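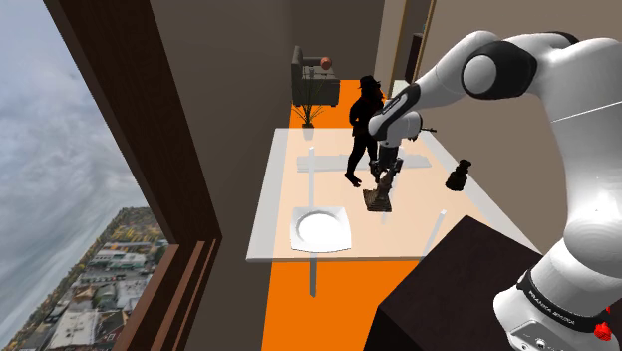

DROLLOW, April

Utik is a simulation kit for people who want to teach a robotic arm to handle household objects without having to own the arm, the household or the objects. It is put out by Soster, a small software firm in Drollow, and is sold mostly to colleges, training centers and patient hobbyists. The kit supplies furnished rooms, a table, a large drawer of things to put on the table, and a model of a Franka Emika arm with a gripper at the end of it.

Background

Utik grew out of an earlier Soster product called Magesa, which offered bare gray rooms and plain blocks and is still fondly remembered by the people who learned on it. Customers kept writing in to ask for something closer to a real home, and the firm spent two years building one (and then, having got the taste for it, went on building more). Files made in Magesa can still be opened in Utik, though the lighting usually has to be set again by hand.

Contents

The standard edition has 21 rooms and 700 objects. The rooms are the part most users talk about first, and they are lovely to wander around in. One of the favorites is a high apartment with an orange floor, a gray armchair, a spiky potted plant and a big window looking far down over a city under streaky clouds. The table there is white, and it can be laid with anything in the drawer: a square plate, a carved brown piece to practice reaching for, a black figure striding along in a wide-brimmed hat. Tall, narrow things like these are popular with teachers, who find that students learn a good deal from coming straight down on an object with a neighbor standing close beside it.

Lessons are bought separately or as a set of 114. They start with simply moving the gripper over a point on the table and work up, at a gentle pace, to clearing and resetting the whole surface. Every lesson can be replayed from any angle, and a room can be swapped for another in the middle of a course, so the same exercise may be tried over a new floor and under a new sky.

Reception

Users have generally been kind to Utik. The rooms and the plainly written manual get the most praise, and several teachers have said that their classes settle into it within an afternoon. Complaints tend to be about the loading times, which are long in the bigger rooms on older computers, and about the search box in the object drawer, which wants the exact name of a thing and is no help at all to somebody who has forgotten it. Soster has promised a better one. The price of the full lesson set is also felt to be steep for a person learning alone at home, and a smaller starter set is offered during the summer.

Last updated: April
Shares: 21 | Comments: 2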